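**Re: Storing clementines, basket vs. fridge**

**usmani_k** wrote:
Bought 10 lb in February. Half stayed in the crisper at 40 F, half on the counter in open weave. The counter half went soft in 14 days.

**Mirberg** wrote:
Fourteen days is normal at room temperature. Airflow slows mold, but it also dries the peel. I keep only what gets eaten that week on the table.
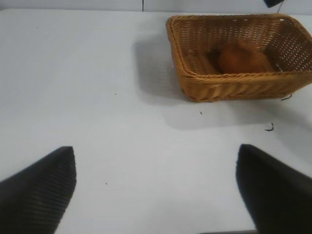

Everything else goes in a mesh bag in the fridge, unwashed.

**damoser116** wrote:
Disagree on the fridge. Mine pitted at 40 F. A 50 F cellar works better.

**Mirberg** wrote:
Pitting takes longer than two weeks in my experience. How long were yours in?

**damoser116** wrote:
Five weeks. Fair point.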